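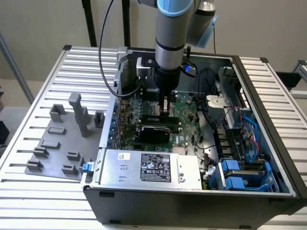
A robot arm with its gripper inside an open desktop computer.

How Does a Connecting Trip Work?

Reading time: 8 minutes
Last updated: July 7, 2026

Some trips use one vehicle from start to finish. A bus picks you up in one town and lets you off in another. This is called a direct trip. Many longer trips need two or more vehicles, and the traveler changes from one to the next along the way. This is called a connecting trip. The place where you change is called the connecting point.

This page explains how a connecting trip is planned, using one trip as a model. The trip starts in the small town of Truncombe and ends in the city of Bratska. The total distance is 3,743 miles.

The parts of a trip

Each part of a connecting trip is called a leg. Our trip has three legs.

Leg 1: Train from Truncombe to Denen
Leg 2: Airplane from Denen to Tanasarn
Leg 3: Airplane from Tanasarn to Bratska

The full list of legs, with times and places, is called an itinerary. You say it like this: eye-TIN-er-air-ee. An itinerary tells you when each leg leaves, when it arrives, and where you need to be.

Why is there no direct flight?

Truncombe has no airport, so the first leg has to be on the ground. Denen does have an airport, but no airplane flies from Denen to Bratska without stopping.

The reason has to do with seats. The airplane used on the second leg has 177 seats. An airline pays for fuel, crew, and airport fees whether the seats are full or empty. On most days only a few people in Denen want to go to Bratska. If an airplane flew there just for them, most of the seats would be empty and the flight would lose money.

Many people in Denen want to go to Tanasarn, though. Some are staying there. Others are going on to different cities. The airline puts all of them on the same airplane. At Tanasarn the travelers split up, and each one joins people who have come from other places and are going the same way.

An airport used like this is called a hub. The routes that go in and out of it are called spokes. The words come from a bicycle wheel. The hub is the center of the wheel, and the spokes are the thin rods that join it to the rim.

How many routes does a hub save?

Suppose there are five cities and you want a route between every pair of them. You would need ten routes. Try drawing it. Put five dots on a sheet of paper and join each dot to every other dot with a straight line. Then count the lines.

Now choose one dot as the hub. Draw lines only from the hub to the other four dots. You need four lines. A traveler can still get from any dot to any other dot, but some trips now have two legs.

With more cities the difference gets bigger. Ten cities need 45 routes if every pair is joined, but only nine routes if one city is the hub.

Connection time

The time between arriving on one leg and leaving on the next is called connection time. It has to be long enough for everything that happens in between. At an airport, these things can include:

Waiting for the people in front of you to leave the airplane
Walking to another gate, or riding a shuttle to another building
Passing through a security check
Showing your passport, if you have entered a new country
Boarding the next airplane, which often stops some time before it leaves

Each airport has a minimum connection time. This is the shortest gap that the ticket system will allow. At Tanasarn the minimum for our trip is 31 minutes. If the second leg lands at 2:00 and another airplane leaves at 2:25, the system will not sell those two legs together. It looks for a later airplane.

A minimum is only a lower limit. Many travelers choose a longer gap so that a small delay does not matter.
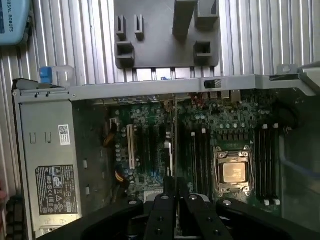
Delays also pass from one leg to the next. Suppose the train from Truncombe is 20 minutes late. If the connection time in Denen is two hours, you lose 20 minutes of waiting and nothing else changes. If the connection time is very short, you may miss the airplane. Then you also miss the airplane after that one, and you reach Bratska much later.

What happens if you miss a connection depends on the ticket. When all the legs are on one ticket, the company that sold it usually has to find you another way to get there. When each leg has its own ticket, every company looks after its own leg only. A traveler who misses a flight because of a late train may then have to buy a new ticket.

What happens to the suitcase?

On most single tickets with two flights, you do not carry your large suitcase between airplanes. At the first airport a worker attaches a paper tag to the handle. The tag has a bar code and a short code for each airport on the trip. At the connecting airport, a scanner reads the bar code, and the suitcase is moved by belts or small carts to the next airplane.

Suitcases have a connection time too. It can be longer than the time a person needs. If there is not enough time, the suitcase travels on a later flight and is delivered afterward.

In some countries, travelers must collect their suitcases at the first airport they reach and hand them in again. The itinerary or the check-in worker will say if this applies.

Local times on an itinerary

Every time on an itinerary is written in the local time of the place named next to it. This can make the numbers look strange. The clocks in Tanasarn are three hours ahead of the clocks in Denen. An airplane that leaves Denen at 9:00 in the morning and flies for five hours lands in Tanasarn at 5:00 in the afternoon, local time.

To find how long a leg takes, change both times to the same time zone first. Then subtract.

Timetables can change with the season. An itinerary that works in August may not work in winter, when some trains and flights run less often.

Words to know

Connecting point: a place where a traveler changes vehicles
Hub: an airport or station where many routes meet
Itinerary: a list of all the legs of a trip
Leg: one part of a trip
Minimum connection time: the shortest gap allowed between two legs
Spoke: a route that joins a hub to another place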